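The Costume Shop at the End of the Bus Line

I've been promising you a proper interview for ages, and since my inbox at this time of year is basically one long scream of "what do I wear to my office party," I figured I'd go straight to a pro. So I rode the bus all the way out to Zarkar, the costume rental shop I've been buying my mustaches from for longer than I'd like to admit, and asked the owner if she'd let me sit on a stool and bug her for an afternoon. She said yes, as long as I didn't use her name (she has cousins, and the cousins will want discounts) and as long as I brought donuts. I brought donuts.

If you've never been, the shop is one long, skinny room with a curtain at the back. She has 200 full outfits for rent, plus bins and bins of odds and ends. I asked her how she got started and she laughed at me.

"I bought a rack of old band uniforms at a school sale because I liked the buttons," she said. "I was going to cut the buttons off! Then a friend wanted to borrow one for a party, and then her friend did, and I never got my buttons."

October, she told me, is a whole different job from the rest of the year. In March she might go an entire afternoon with one customer, usually somebody's mom looking for a leprechaun vest. In the last week before Halloween she opens at eight in the morning and there's already a line of people who all swear they planned ahead.

"They come in and say, 'I want something funny but I also want to look good,'" she said. "Okay, pick one! You can look good in a cape. You can be funny as a baked potato. I've rented that potato every year and no one has ever gotten a date in it."

(I would like it on the record that I have worn the potato. She's right.)

I had to ask about puns, obviously. You all know how I am. She groaned, but then she went behind the counter and pulled out a spiral notebook where she writes down every pun costume a customer has come up with, going back years. She let me flip through it, and I was in heaven. A cereal killer, of course, with the little boxes and the plastic knives. A guy who glued tea bags all over a bathrobe and went as a casual-tea. Somebody's grandmother who wore a slip with the word "Freudian" pinned on it and won 20 dollars at her bowling league.

"The puns are good for people and terrible for me," she said. "What am I going to rent you, a slip? You've got one at home. I sell you one safety pin and you walk out happy."
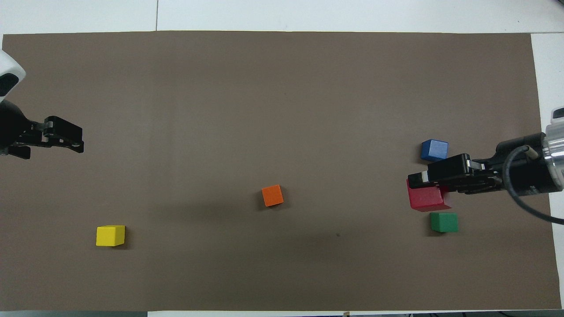
We got to talking about what makes a costume work at a party, where it's dark and loud and people have drinks in their hands. Her big rule is that people should get it from across the room. If you have to explain it twice, she said, you'll be explaining it until midnight, and by the third hour you'll hate it. Her other rule is the chair rule: before you leave the house, sit down. So many people build something gorgeous out of cardboard and then find out in the car that they don't bend.

"I had a man call me from a parking lot," she said. "He was a vending machine. He'd gotten in the passenger side somehow and he could not get out. What did he want me to do over the phone?"

I laughed so hard I got powdered sugar on a pirate coat. She made me brush it off before she'd answer another question.

Then there's the makeup. She carries two lines of face paint, Dikunar and Herkov, and she has opinions on both. The Dikunar stuff goes on smooth and looks great in photos, but the green gets into your eyebrows and just moves in. The Herkov comes off with plain cold cream, so that's what she hands to parents. Whichever one you get, try a dab on your arm the day before. She's pretty firm about that, and after what happened to me with the zombie cheeks a few years back, I'm with her.

I also asked her about Filip, which if you've been in the store you already know is the big papier-mâché donkey head on the top shelf. He isn't for rent. He came from a theater that was closing down, and she carried him home on her lap on the very same bus I took. People have offered her 60 dollars for him, then more than that, and she always says no.

"I'd miss him," she said, and offered him a donut.

As for what's hot this year, she told me it's food again – lots of tacos, lots of eggs, an awful lot of couples who want to be a breakfast. She's also getting more grown-ups who want something warm, and I felt so seen. "Everyone wants the bear," she said. "It's cold out, you're over thirty, you want the bear." She has 5 bears, and by the time I left there were only two still hanging up, so if you want one, call her now and be nice about it.

Before I headed back to the bus stop I asked what she dresses up as on the night itself. She pointed at her sweatpants.

"A woman lying on her couch," she said. "I turn off the porch light and eat the good candy."

I did end up renting something, by the way. It has a tail and I can sit down in it, and that's all you're getting out of me until the party pictures go up.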